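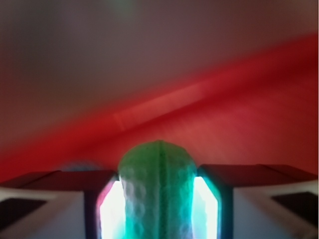 How far ahead do you need to book a hall for a party of 200?

Ten months worked for us, and I would not have wanted less. Most of the places we called were already taken for every weekend in August, and the two that had a free date were either too small or wanted us out by nine.

We ended up at Cloltwood for my parents' anniversary on 24th August. I said I would write up how it went, as a few people in the family have asked and I keep typing the same message.

Cloltwood has two rooms you can rent. The Rakena Room holds up to 200 seated, and the smaller one next to it is called the Joltuten Room. We took both. The small one was for coats, the cake and anyone with a baby who wanted a door to shut. If you can afford the second room, take it. My aunt slept in there for an hour and came back for the dancing.

The bill was $3,808 for the day, with tables, chairs, white cloths and the kitchen. Food was separate. The deposit was due when we signed and the rest two weeks before. Read the part about the kitchen carefully. We thought it meant we could cook, and it means you can keep things warm and use the fridge. The office was fine about it when I called, but we had to change the menu.

For food we used Uro. They brought everything in one van and set up along the back wall. Chicken, rice, two salads, a bean dish for the people who don't eat meat. The chicken went fast. I would order more of that and less potato salad, which we were still eating at home days later.

Things I would do differently:

Ask for the floor plan in feet. The one they sent had no measurements on it and we guessed wrong about the dance floor. We had to move a row of tables after people had started to sit down.

Bring your own extension cords. The outlets are all on the long wall and the band was on the short one.

Check the microphone before the speeches. My brother did his without it. The back tables missed most of it, and he has since emailed it to everyone.

Parking was easy. There is a lot in front and a second one behind the building that doesn't show from the road, so put that on the invitation. We didn't, and I spent the first half hour outside waving at cars.

We had the rooms until midnight, with cleanup included in that. Start stacking chairs at eleven. The staff do the floors but the tables are yours to clear.

My parents had a good time. My mother has asked for the bean recipe and Uro won't give it out, so if anyone has one that is close, leave it in the comments.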